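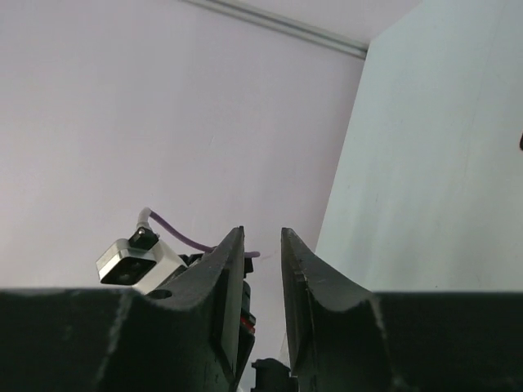 **Figure 7.1** Two gripper fingers with a narrow gap between the tips. A purple cable runs to the small camera module at left.

# Chapter 7: Two Arms, One Part

In Chapter 6 you programmed a single arm to pick up a part and set it down. This chapter adds a second arm. Both must now agree on where the part is, when to close in, and how hard to press.

The chapter follows a project by two students in the Planmont robotics club, Marisol Tello and Yeison Ccori. They started in November with one task, which they called the Fekete hold: keep a flat block in the air between two arms. Their log lists 1277 trials. Marisol wrote the motion code, and Yeison handled wiring and calibration. You will work with parts of their log in Sections 7.3 and 7.5.

## Before You Begin

You will need:

- your calibration table from Lab 6
- the Drandel worksheet, pages 47 to 70
- a partner – the labs in this chapter can't be done alone

Read the steps below before you turn on power.

1. Check that each cable has enough slack for the wrist to turn through its full range. A tight cable can pull a sensor out of line.
2. Bring the arms together slowly, one on each side of the block. In Figure 7.2 the left finger presses on one side of the block and the right wrist assembly presses on the other. 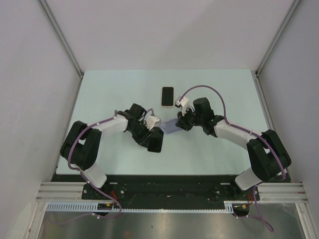 3. Record the joint positions for both arms. Use one row per trial, and write down failed trials too.
4. Support the block by hand before you release the hold.

## 7.1 Shared Coordinates

Each arm measures position from its own base. To work on the same part, the two arms need a common origin.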